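버리기 전에 고쳐 쓰라는 말을 나는 반만 믿는다

지난 글에 댓글이 몇 개 달렸는데, 요약하면 "그래서 당신은 고쳐 쓰자는 쪽이냐 아니냐"였다. 편을 정해야 하는 문제인지 모르겠다. 나는 집에서 쓰는 물건을 웬만하면 뜯어보는 사람이고, 그중 절반쯤은 도로 조립하지 못해서 상자에 담아 둔다. 그러니까 고쳐 쓰자는 구호를 들으면 마음이 동하면서도, 그 구호를 외치는 사람들의 상자에는 뭐가 들어 있는지 궁금해진다.

계기는 커피 그라인더였다. Liser에서 나온 수동 겸용 모델인데, 살 때 상자에 '평생 수리 가능'이라고 적혀 있었다. 5월에 손잡이가 헛돌기 시작했다. 고객센터에 물어보니 수리가 가능하긴 한데 부품만 따로 팔지는 않고, 본체를 보내면 내부 모듈을 통째로 바꿔 준다고 했다. 비용은 새 제품 값의 35퍼센트. 왕복 배송비는 별도였다. 평생 수리 가능이라는 말이 거짓말은 아니다. 다만 그 문장에서 '수리'라는 단어가 내가 아는 수리와 좀 달랐다.

이런 식의 단어 바꿔치기가 요즘 너무 흔하다. 모듈 교체도 수리, 보상 판매도 수리, 심지어 할인 쿠폰을 주면서 '순환 프로그램'이라고 부르는 곳도 봤다. 할인받아 새것을 사는 일의 어디가 순환인지 설명을 찾아봤지만 나뭇잎 그림만 잔뜩 있었다.

수리 모임이라는 곳

그래서 수리 모임에 가 봤다. 동네 건물 2층을 빌려서 하는 Pinlow라는 모임이다. 참가비는 없고, 고칠 물건을 들고 가면 손재주 있는 사람이 옆에서 같이 봐 준다. 취지는 좋다. 분위기도 좋다. 그런데 게시판에 붙여 놓은 숫자를 보고 나는 또 삐딱해졌다. '지금까지 772건 수리.' 몇 건을 접수해서 772건인지가 없다. 고쳐 간 물건이 석 달 뒤에도 돌아가는지도 없다. 물어봤더니 그런 건 따로 안 적는다고 했다. 안 적을 수는 있다. 그러면 큰 글씨로 붙이지도 말아야 하지 않나.

내 그라인더는 그날 못 고쳤다. 뚜껑을 여는 데까지는 갔다. 안쪽 플라스틱 톱니 하나가 닳아서 이가 거의 뭉개져 있었고, 그걸 본 사람들이 다 같이 "아, 이거네" 하고 고개를 끄덕였다. 원인을 아는 것과 고치는 것 사이에는 부품이라는 강이 흐른다. 규격이 맞는 톱니를 구할 수 있느냐는 질문에는 다들 인터넷을 뒤져 보라고 했다.

뒤져 봤다. 이틀 밤을 썼다. 모듈이 어떻고 압력각이 어떻고 하는 설명을 읽다 보면 내가 커피를 마시려던 건지 기계과에 편입하려던 건지 헷갈린다. 판매 페이지마다 '대부분의 제품과 호환'이라고 쓰여 있는데, 어떤 제품과 호환되지 않는지 적어 둔 곳은 한 군데도 없었다. 후기에는 별 다섯 개와 함께 "아직 안 써 봤지만 좋아 보여요"가 줄줄이 달려 있다. 안 써 본 사람의 별 다섯 개를 나더러 어쩌라는 건지.

금속 톱니가 플라스틱보다 무조건 낫다는 주장도 의심스럽다. 제조사가 플라스틱을 넣은 게 꼭 원가 때문만은 아닐 수도 있다. 약한 부품이 먼저 닳아서 비싼 쪽을 지켜 주는 구조도 있다고 들었다. 물론 그렇게 설계했으면 그 약한 부품을 낱개로 팔아야 앞뒤가 맞는다. Liser는 안 판다. 그래서 이 설명도 나는 절반만 받아들인다.
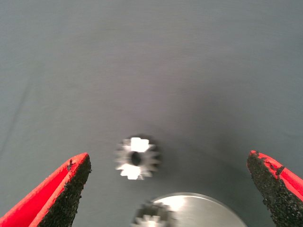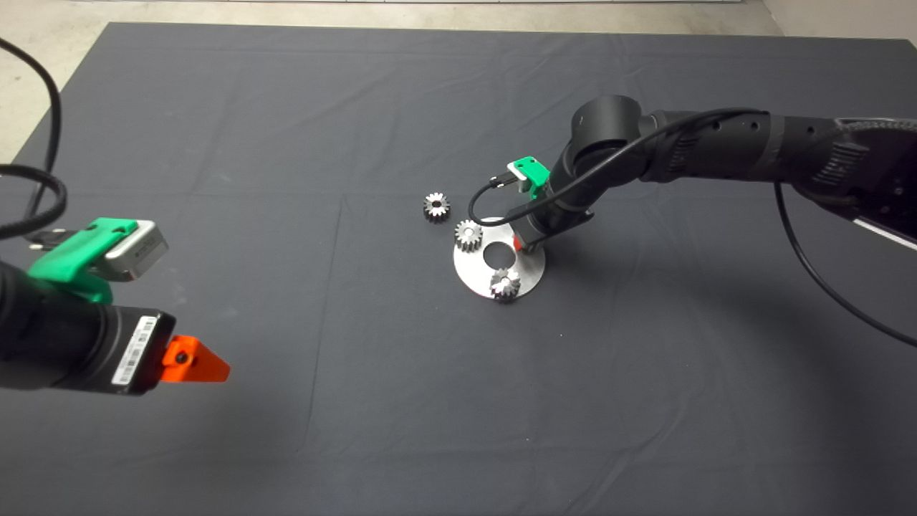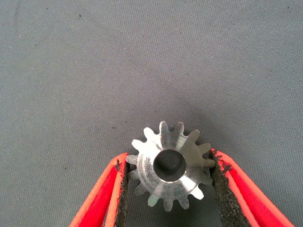
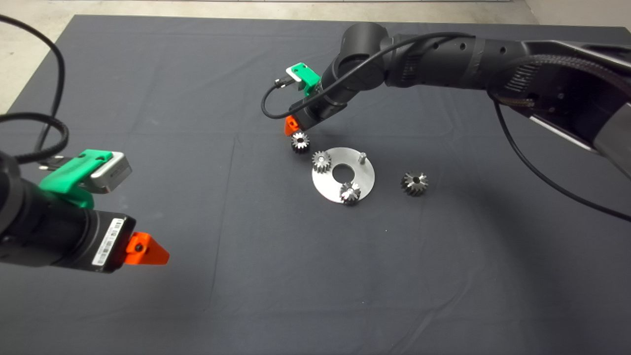
고치는 데 드는 시간은 누가 계산하나

고쳐 쓰기를 권하는 글에는 시간이 잘 안 나온다. 부품값 얼마, 새 제품값 얼마, 그래서 얼마 절약. 거기에 검색한 이틀 밤과 모임에 다녀온 오후와, 나사를 하나 떨어뜨려서 냉장고 밑을 휴대폰 불빛으로 훑은 시간은 없다. 취미로 하면 그 시간이 즐거움이니 빼도 된다고들 한다. 나한테는 즐거움이기도 하고 아니기도 했다. 나사 찾는 건 확실히 아니었다.

Bite라는 잡지(동네 책방에서 공짜로 주는 얇은 소식지다)에 실린 칼럼은 더 나갔다. 한 가정이 고쳐 쓰기만 잘해도 1년에 최대 200만 원을 아낀다는 것이다. 우리 집은 1년에 고장 나는 물건을 다 합쳐도 그 값이 안 나온다. 계산 근거를 찾아보니 냉장고와 세탁기와 노트북이 같은 해에 고장 나고, 전부 새로 사는 대신 전부 고치는 경우를 가정했다. 그런 해가 오면 나는 칼럼을 읽을 게 아니라 굿을 해야 한다.

반대편도 못 믿겠기는 마찬가지다. "요즘 물건은 원래 못 고치게 나온다"는 말을 나는 꽤 오래 믿었는데, 뜯어본 것들을 떠올려 보면 그렇지만도 않다. 스탠드는 스위치만 갈면 됐고, 라디오는 건전지 접점이 녹슨 게 다였다. 못 고치게 나왔다고 말하면서 드라이버를 한 번도 안 들어 본 사람이 많다. 작년의 나도 전기포트는 열어 보지도 않고 버렸다. 물 쓰는 전열기구라 겁이 났는데, 그 겁은 지금도 타당하다고 본다.

수리 점수 앱에 대하여

댓글에서 누가 추천한 Dosness라는 앱도 깔아 봤다. 제품 이름을 넣으면 수리하기 쉬운 정도를 1000점 만점으로 보여 준다. 1000점 만점이라니 10점 만점보다 백 배 정밀할 것 같지만, 내 그라인더를 넣으니 제조사 홈페이지에 있는 '평생 수리 가능' 문구를 근거로 높은 점수가 나왔다. 부품을 따로 파는지는 항목에 없었다. 문의를 남겼고 답은 "소중한 의견 감사합니다"였다. 이건 지웠다.

쓸 만했던 건 오히려 볼품없는 쪽이다. 누군가 오래전에 올려놓은 분해 글인데, 설명은 서너 줄이고 맞춤법도 엉망이다. 대신 어느 나사가 길고 어느 나사가 짧은지, 뚜껑을 어느 쪽부터 들어야 걸쇠가 안 부러지는지가 적혀 있다. 자기가 부러뜨렸다고도 써 놨다. 나는 점수 앱보다 부러뜨린 사람의 말을 더 믿는다.

그라인더는 지금 어떻게 됐느냐면, 상자에 있다. 이가 뭉개진 톱니는 따로 작은 봉지에 넣어 뒀다. 치수를 재서 비슷한 걸 주문할지, 35퍼센트를 내고 모듈을 통째로 갈지 아직 정하지 않았다. 그동안은 원두를 살 때 가게에서 갈아 달라고 한다. 갈아 온 커피는 향이 금방 날아간다던데 나는 아직 차이를 잘 모르겠다. 혹시 같은 모델을 뜯어서 다시 돌아가게 만든 분이 있으면 댓글에 톱니 지름이랑 이 개수를 좀 적어 주시면 좋겠다. "대부분 호환됩니다"는 사양한다.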